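We use cookies to remember which manual you were reading. Accept / Manage

Skurach Display Stands: Set-up Guide
Section 2: Dressing the fruit stand
By the Ikeris shopfitting desk, April

Start this section once the black metal frame is standing on a level floor. If it rocks, go back to Section 1 and pretend you read it the first time.

1. Hang the crates from the top down, slatted fronts facing the customer. The lower ones tilt forward.

2. Wind one garland of yellow flowers up the left post and run the other down to the front leg on the right.

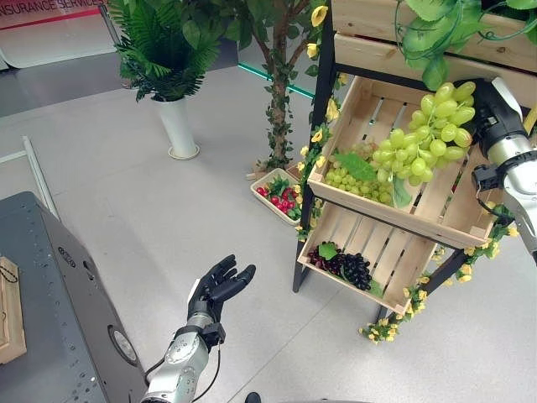
Page last changed: April

3. Drape the leafy vine over the rim of the top crate, to the right. It covers the fixing screws and a multitude of sins.

4. Put the pale green grapes in first and heap them low in the crate. They will slide there anyway — you may as well take the credit.

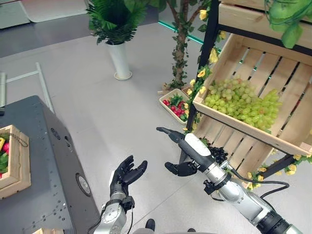
5. Add the dark bunches last. Hold each one by the stem end and lower it onto the slats. Dropping it in saves a second and costs you a bunch.

Note: a leaf on top of a bunch hides a bald patch. Two leaves look like guilt.

CAUTION: Load limit is roughly 47 kg for the whole stand. Melons count.
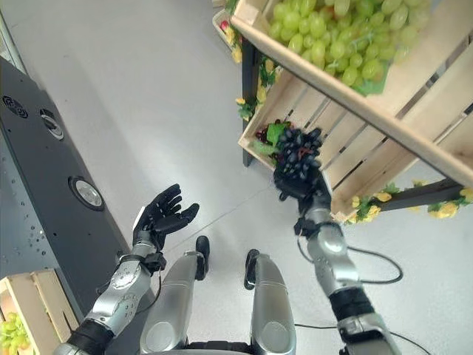

Fig. 3. Dark grapes beside the tilted crate, green grapes heaped above.

6. Step back to the aisle and look. Straighten whatever annoys you, then leave it alone.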